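3.2 Equipment Plan and Budget

The project required a two-arm workstation capable of handling common kitchen items. The department allotted $2,000 for everything other than the arms, which were already on hand. Quotes were requested from two suppliers, Gakmont and Gotex. Gotex was chosen for the grippers and cables at a total of $600, with spare finger pads quoted separately at $61.

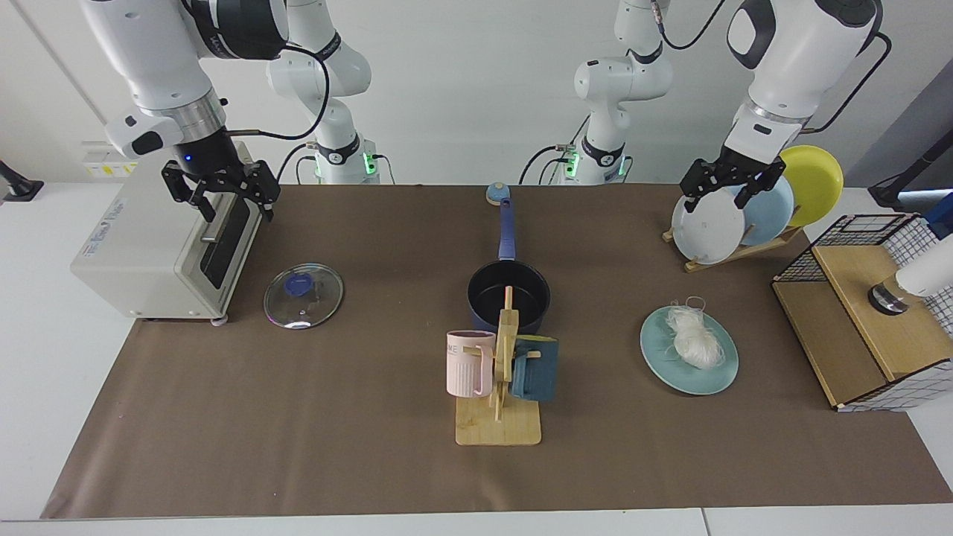
Mahasneh

The household items were budgeted at $122. This line covers the toaster oven, the saucepan, the mugs and mug tree, and the plates with their wooden dish rack. Brown paper for the tabletop was charged to general supplies.

Plate handling at the rack is expected to wear the finger pads faster than any other task – one spare set per arm is therefore recommended. The remaining funds should be held until the Fatham review in September, when the need for a second table will be decided.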